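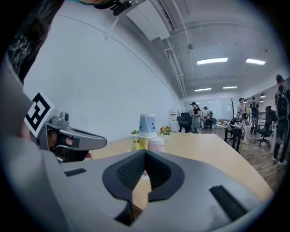
Kultov Opens Its Paper Cup Tables to Families

November 2021 — Kultov will run open play afternoons all month at its Riltholm activity room, and the only supplies are paper cups and a tabletop.

Children can build pyramids, knock them down and start over as often as they like. The cups come in bright colors with cartoon faces, and the first challenge is as simple as it gets: two cups on the bottom, one upside down on top. After that it's up to them!

"I love how quiet a table gets right before the last cup goes on — and how loud it gets after," said program lead Marisol Ambrose. "Grandparents are every bit as keen as the kids."

Each session has room for 40 people and is free to join. Children under 3 are welcome with an adult. Small potted plants and flowers brighten the room, and families are invited to bring one of their own to swap.

To save a place, ask for Hedvig Haugland at the Kultov front desk, extension 717.

Recent news
Flulley donates picture books to Riltholm reading corner
Marcus Bellamy joins Kultov as workshop leader
Paper lantern evening: what to bring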